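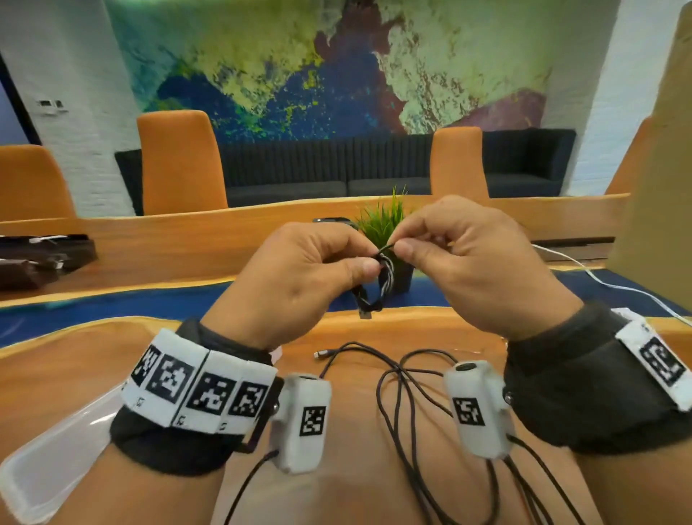

A braided cable is a cord whose outer cover is woven from thin threads, often in 2 colors such as black and white. The cover protects the wires inside from rubbing. In Sudton, the maker Berchtold sold such cords from 60 cm in length.

Knots

Braided cables tangle easily when they are stored without a tie. A knot is usually opened with the fingertips, by making the loop wider and passing the free end back through it. Pulling hard on both ends makes the knot tighter.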